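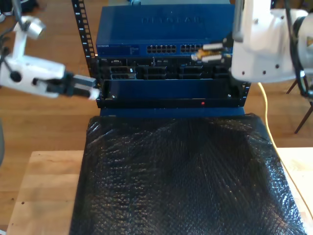

Rilumar Rack Inventory

A plain-text inventory of network equipment at the Hayes and Urkcombe sites. It replaces the old spreadsheet, which had separate tabs for each building and no shared numbering.

Contents

racks.csv: one row per rack, 67 rows
devices.csv: one row per switch, drawer, shelf or patch panel, 145 rows
ports.csv: one row per port, 1,929 rows
notes.txt: corrections made by hand

Fields in devices.csv

rack_id: matches racks.csv
position: lowest rack unit the device takes up, read from the numbers on the rail
height: in rack units
kind: switch, panel, shelf, drawer or blank
label: text on the front, copied as written

Drawers are listed even when they hold nothing. Use the kind "drawer" and leave the label field blank if there is no label.

Known problems

Urkcombe racks are numbered from the top down and Hayes racks from the bottom up. Positions in the files have all been converted to bottom up. The original Urkcombe numbers are in notes.txt.

Port speeds are missing for 2 switches at Hayes. Cable colors were not recorded.

Updates

The last full check was in August. Send changes to Selma Vasić as a edited copy of the row, with the old row left above it. Rónán Mac an tSaoi runs the import into Gavitz, and rows with an unknown rack_id are skipped.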